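Open Day at the Brunville Workshop: Speaker Notes
Talk for the visitors' session, September 10, 2026

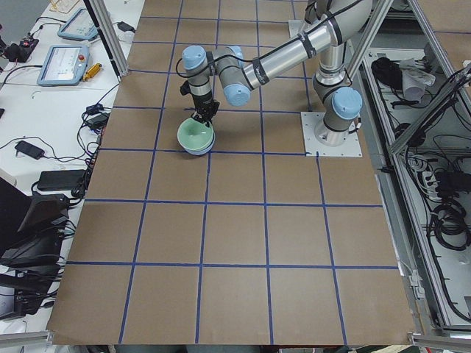
Slide 1. The arm with two bowls in its gripper, green on top of blue.

Leave this one up while people find their seats. They will be coming in from the coffee table in twos and threes, and it gives them something to look at besides me.

Welcome everyone, thank them for making the drive out to Brunville (the parking is a trial, say so, they will have noticed). Mention the restrooms, down the hall and left. We have 54 chairs out and there is standing room by the windows if we run over. The talk goes 20 minutes if I behave myself, then we walk over and see the arm run.

Start with the June visit. I went over to Joltorcombe in June to see how they run their open days, and what stayed with me was a grandmother at the front who asked why anyone would spend a whole afternoon teaching a machine to pick up a bowl. Her grandson was mortified. I thought it was the best question of the day, and I have been chewing on it ever since, so I am going to spend most of my time on it this morning.

Back to the slide. Ask the room: how many bowls did you wash or put away this week? Let them laugh, wait for a few hands. Then ask how many times they thought about their fingers while they did it. You pick up a bowl by the rim or from underneath, you feel it start to tip and you fix it before you know you have. Our arm has two fingers to do that with, and they come down from above.

Talk about the stack for a minute, because people like this part. One bowl is a nice, manageable thing. Put a second bowl inside and you have a new problem, where to take hold so that both of them come along. Squeeze in the wrong spot and you get the top one and leave the other behind. Tell the story of our first week on Nolus, which is what we call the bowl project, when I told my whole family we would be done by Friday supper. We were not. (Don't say "Friday" if anybody from the office is there, I will never hear the end of it. Say "the weekend.")

Point to the blue tape. Somebody always asks about it, so get there first. The tabletop is covered in brown paper and the tape marks it off in squares, so when two of us are talking about where a bowl should go we can say "one square over" and both mean the same place. It's about as fancy as a hopscotch court, and I am very fond of it.

Point to the bench on the left. The light-blue handsets are the teach pendants, and the red button on the corner of one is the emergency stop. Slow down here. Anyone who comes up close this afternoon will be shown that button before anything moves, grown-ups too. Keep this friendly but do say it twice, once now and once at the door.

If there are children in the front rows, skip ahead to the guessing game. They guess which square the bowls will be set down in, hands up, no shouting. If it's mostly adults, give them the part about the Yusof trials instead: 90 tries at one plain stacking job, 80 of them good. Then ask whether they would keep a dishwasher at home that did that. Most people say no right away and then start bargaining, and it makes for a lovely conversation. Let it run a bit.

Come back to the grandmother. My answer to her now would be that I like finding out how much my own hands know. Don't rush that line, and don't explain it to death either, which I did at rehearsal.

Questions. Repeat each one into the microphone, the back row can't hear otherwise. If somebody asks what it costs, send them to the desk, where there is a sheet.

Then we go over in 2 groups, left side of the room first. Coats can stay on the chairs. Ask people to finish their coffee before they come in, and remember to pick up the clicker, I left it on the lectern last time.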